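Evening bus, Grarnell to Mernach
Interim report to the Patwary Fund
Prepared by Chia-hao Hsieh

Period covered

The report runs from the end of the last one to the close of August. It follows the headings in the grant letter, except that vehicles and drivers are taken together, as agreed on the phone.

Where we are

The evening bus has run on every planned night except two. Both lost nights were down to the road over the top being shut for resurfacing. We had been told it would be open to buses under escort, and on the first night we sent the bus up and it was turned round at the barrier. Passengers already on board were taken home by taxi at our cost. On the second night we cancelled in advance and put notices at the stops. The county has now added us to the list that gets road closures by email, which we had asked for in the spring.

We carried 1,980 passengers in the period, counting each single journey as one. This is ahead of the target in the grant letter but a little under what I said I expected in my last report. The shortfall is nearly all in the school holidays, when the college students stop travelling. I should have allowed for that. The early part of the period was stronger than I had forecast.

Most people using the bus are going to or from work. The food packing plant on the Mernach side changed its late shift while we were still planning the route, and the timetable was drawn up with that in mind. The care home on the hill is the other main source. We have also picked up a steady group who go into town for the evening and come back on the last bus, mostly older people who have given up driving after dark. They were hardly mentioned in the original bid. They tend to travel together and they are quick to tell us when something is wrong.

Timetable

The last bus out of Mernach was moved later after the first weeks. It had been leaving before the kitchen staff at the hotel could get to the stop, and they were having to run or miss it. The new time suits them and has made no difference that we can see to anyone else. The packing plant asked for a later departure still. We looked at it and said no for now. It would take the driver's working day past the limit unless we split the shift, and a split shift is hard to fill out here.

There are nine stops in each direction. We had proposed dropping the one at the old quarry entrance, which was used very little, and put up a notice asking for views. Several people wrote in. The point they made was that there is no pavement between there and the next stop, and no lighting either. We have kept the stop and made it request only in both directions. The bus saves a minute when no one wants it.

The shelter at Grarnell church still has no light. The parish has a quote and is waiting on permission to take power from the lamp post. I have no date for this. In the meantime drivers have been asked to slow right down and look, as people in dark coats have been passed more than once.

Vehicles and drivers

The main bus has been reliable. It had new front brake discs at its service and a replacement for the rear door seal, which had been letting in water on the step. The ramp sticks in cold weather and the garage has greased it twice without curing it. They think the hinge pin is worn. A new pin is on order.

The spare bus is a concern. It is older than we would like and it was off the road for longer than it should have been, waiting for a heater matrix that came in wrong and had to be sent back. During that time we had no cover. Nothing broke down, so no journeys were lost, but that was luck. I would like to talk about the spare at the next meeting. A hire agreement might be better value than keeping our own, and I have asked for prices from a firm in the next county.

We now have eight drivers trained, counting relief drivers. All have done the disability awareness course and the first aid refresher. One left for a job with the school contractor and one came back to us from the same place, so we ended up level. Pay is still the difficulty. The school contractor gives daytime hours, and we can't.

Drivers asked for somewhere to sit between the early and late runs in Mernach. They had been waiting in the bus with the engine off, which is not pleasant in winter. The leisure centre has let them use its staff room on a trial basis. They sign in at the desk, and so far the arrangement has given no trouble.

Tickets and booking

Fares are unchanged. The return ticket sells much better than the single, as you would expect, and the weekly ticket has started to sell now that it can be bought on the bus. Before that it could only be bought at the library in opening hours, which was no use to people working late.

Booking for the door-to-door part of the route is done through Skitico. The switch took longer than planned. The old list had people on it under more than one spelling, and some addresses had no house number, only a farm name that the system did not know. We went through it by hand. There was a week when bookings had to be taken on paper and typed in afterwards, and one passenger was left waiting as a result. She has had an apology and a phone call from me, and she has travelled with us since.

Now that it is settled, Skitico does what we need. Drivers see the evening's pick-ups in order and can mark a passenger as on board. The phone line stays open for people who do not want to book online, and most do not. I would not want to see the phone line cut in a future budget, whatever the booking system can do.

What passengers have told us

We left cards on the seats for a fortnight and collected what came back. The replies were friendly on the whole. Heating came up most. The back of the main bus is cold and the seat over the wheel is too hot, and the same blower serves both. The garage has fitted a deflector, and I have had no complaints from the wheel seat lately, though it has not been cold enough to tell about the back.

The next most common request was for a Sunday service. We do not have the money or the drivers for it. I have replied to everyone who left an address to say so.

There were also comments about the connection with the train. Our bus is timed to meet it, but if the train is late the driver has no way of knowing and has to use judgement. Some wait and some do not, and passengers have noticed. I have written a simple rule, which is on the dashboard card: wait five minutes, then phone the office. The office can see the train times and will say whether to stay.

Spending

Spending is within the budget overall. Fuel is under, insurance is over, and the two nearly cancel out. The insurance went up at renewal and we got other quotes, which were worse. The taxi costs on the night of the road closure are shown on their own line. Training is underspent as one course was moved by the provider, and I ask that the balance be carried forward to the next period.

The full figures are in the sheet sent with this report. Fares are shown net of what we pay for the card reader, so they look lower than in the last report even though takings are up. A note on the sheet explains the change.

Next period

The winter timetable will be printed in time for the clocks going back. The print run will be larger, as the health centre ran out of the summer one and had been photocopying it. We will repeat the seat cards once it is properly cold. The hire prices for a spare bus should be in, and I will circulate them before the meeting. I also want to spend two evenings at the packing plant at shift change, talking to people who do not use the bus, as everything we know at present comes from people who do.
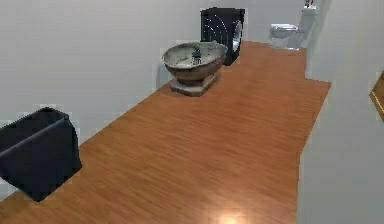
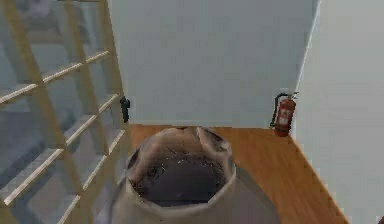 Computer renderings.

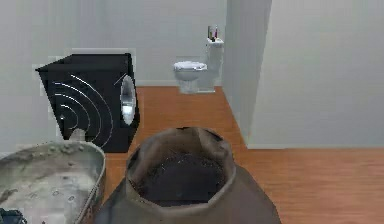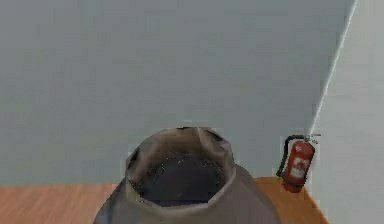 Oliwia Jakubowski, who was sent the draft, replied that the carry-over on training was fine with her, but that she would like the spare bus dealt with sooner than the next meeting. Her view was that a stretch with no cover ought to have been reported when it began, and she asked for a short email in future if either vehicle is off the road for more than a few days. She also wanted to know whether the quarry stop could be given a reflective sign while the request arrangement is in place. I have said yes to the email and have asked the county about the sign.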